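The Division of the Kitchen

By Pallavi Ahuja

When Shona Kerr and her husband separated after 39 years they agreed to be adults about it, and for most of the summer they were. He took the car. She took the piano, which neither of them played. The house in Trarkthorpe went to a young couple who called it "full of potential," a phrase Shona repeated to people on the phone in a voice that wasn't hers.

That left the kitchen.

They had saved it for a Monday in September, on the theory that it would take an hour. Shona laid brown paper over the white table so that nothing could get scratched, and then they began carrying things to it, in no order, like people bringing offerings to a god they had stopped believing in.

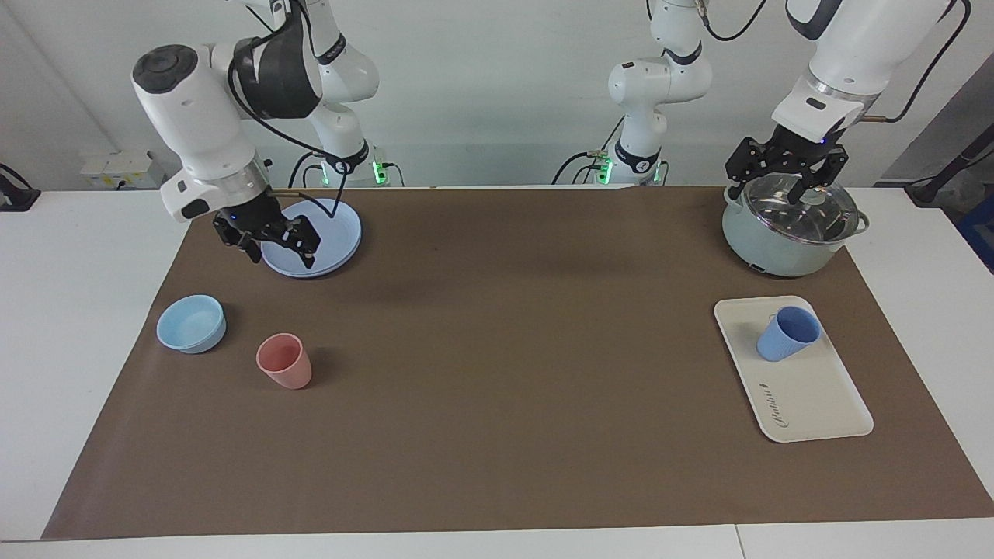 Photo: Amuvville Review

"The green pot," said Donald.

"You don't cook."

"I might start."

She looked at the pot. It was mint green with a glass lid, and in all the years they'd owned it he had used it one time, to soak his foot. She said so. He said it had been a very good soak, and that a man living alone would need something to soak in.

"You can have the pot if I get the lid," said Shona.

This was petty, and both of them admired it. A lid without a pot is no use to anyone, but she had a clear picture of him in his new apartment, over the dry cleaner's in Amuvville, watching his spaghetti water boil away to nothing and thinking about her.

They moved on to the blue plate. The blue plate should have been easy. It had come from the Chacko Department Store in a box with 58 pieces in it, according to the lid, and life had worn the set down to something you could carry in your arms. Donald had broken the gravy boat. Shona had broken most of the rest, some of it on purpose. The plate had outlived all of its relatives and now had the smug look of the last guest at a party.

"You take the plate and I'll take the bowl," he said.

"What would I eat soup out of?"

"What would I put toast on?"

They considered this for longer than either would later admit. Somewhere outside a leaf blower started up, stopped, and started again with more feeling.

The pink cup was hers. The blue cup was his. On this there had never been a dispute, and so of course it was the cups that caused the trouble, for when Shona came back from looking for tape he had put the two of them together, one inside the other, the way they had always gone in the cupboard.

"Habit," said Donald.

She left them like that for the time being and brought over the kettle, and then the rabbit tray.
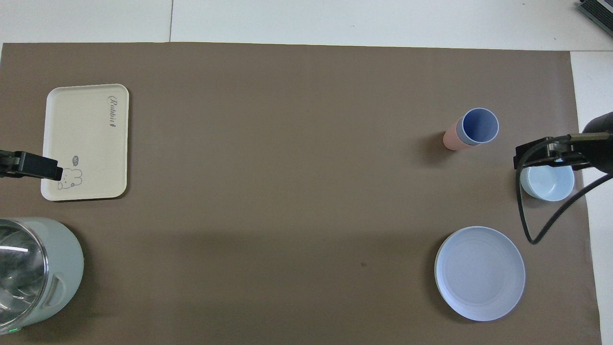

Oh, not the tray, her sister moaned over the speakerphone, you can't let him have the tray, I gave you that tray.

Shona had forgotten that her sister was on the line. She had been on the line for most of the afternoon, offering rulings.

"It says Rabbit on it," Donald told the phone. "There's a rabbit on it as well. I've always felt it was a bit thorough."

"He wants the tray," Shona said.

"I don't want the tray. I'm only saying that I've carried it up the stairs every Sunday with your tea on it, so I may know it better than you do."

The phone had no ruling on that. Shona rubbed at a spot on the kettle with her sleeve. It was a kettle, pale green, and took 4 minutes to boil, which in her experience was exactly long enough to think better of something and then to think worse of it again.

"Have you got to be anywhere?" she said.

Donald looked at the clock, which was already packed, and then at the place on the wall where it used to be.

"Not until five."

She filled the kettle and switched it on, and he pulled the cups apart and gave her the pink one.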